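Flekside Two-Arm Station: Set-Up and Teaching Guide
Section 7. Teaching a table task by remote control
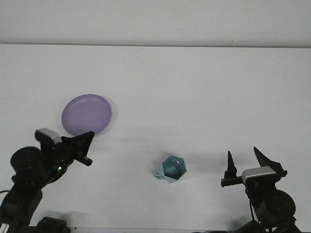
Figure 7-1. Work area with both arms, plate and cup.

This section covers recording a task with the leader handles. It assumes that the arms are bolted down and calibrated (Section 4) and that the wrist cameras show a live picture on the station screen. The plate-and-cup task is used throughout. The same steps apply to any task with two light objects.

CAUTION: Keep hands, sleeves and hair out of the work area whenever the leader handles are linked. The arms follow the handles without delay.

7.1 Preparing the table

1. Clear the tabletop of everything except the task objects. Wipe off marks and tape residue, as the cameras will pick them up.
2. Place the plate toward the left arm and the cup nearer the front edge, between the two arms. In Figure 7-1 the cup handle points left. Any direction is allowed, but the right gripper must be able to close on the cup without touching the plate.
3. Check both wrist camera views. Each camera should have a clear view past its own gripper fingers. If a cable hangs across the view, clip it back along the arm.
4. Set the room lights and leave them alone until the session is over. Soft shadows from the arms on the table are normal.

Note: The plate and cup do not have to sit in exactly the same spot for every recording. Move them a little between takes. A task taught from one fixed layout will work only from that layout.

7.2 Linking the handles

1. Hold both leader handles in a pose close to that of the arms.
2. Press LINK on the station screen. Each arm moves slowly to match its handle.
3. Wait for the message "Both arms following."
4. Open and close each trigger once. The gripper should match the trigger all the way through.

If the screen shows code 48, the handle and arm are too far apart. Let go of the triggers, move the handle closer to the arm's pose and press LINK again. If it shows code 47, a wrist camera has dropped out. Reseat the camera cable at the base and restart the station.

7.3 Recording a take

1. Type a task name. Use the same wording for every take of the same task, for example "put cup on plate."
2. Press the foot pedal once to start.
3. Bring the right gripper to the cup, close it on the rim and lift.
4. Carry the cup over the plate, lower it and open the gripper. Use the left gripper to steady the plate if it slides.
5. Move both arms back to the start pose.
6. Press the pedal again to stop.

Move at an even pace. Long pauses are learned along with everything else. If you miss a grasp and recover, keep the take. If you drop an object off the table, press DISCARD.

CAUTION: Do not press the fingers into the tabletop. The arm will keep pushing for as long as the handle does, and the wrist motor may overheat.

7.4 Ending the session

1. Lower both arms to the rest pose before pressing UNLINK. An unlinked arm that is held up will sink.
2. Play back the last take and check that all camera views were saved.
3. Copy the session folder to the training computer.

Section revised 28th March by Noeline Whitcombe. For replacement fingers, see Section 9.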